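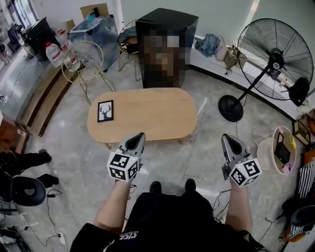

Durusine hand-held grippers: two months in

I wanted to know if demos recorded by hand, with no robot in the room, could train a decent policy. They can! We used a pair of Durusines, one per hand, each with a white marker cube so the tracker can follow it.

My lab mate Carter Petrenko and I recorded 1,123 demos of simple tabletop jobs, then trained one policy on a random 600 and another on the full set. The bigger set won on every task, and the gap was widest on two-handed lifts — exactly where our old joystick data from the Junmont rig was weakest.

What I love is how natural it feels. You just reach for things. New people were recording usable takes within 4 minutes.

Gripes: the cables get underfoot, and tracking drops if you turn a cube too far from the camera. My forearms also ache after a long session. I'd still buy the pair again tomorrow.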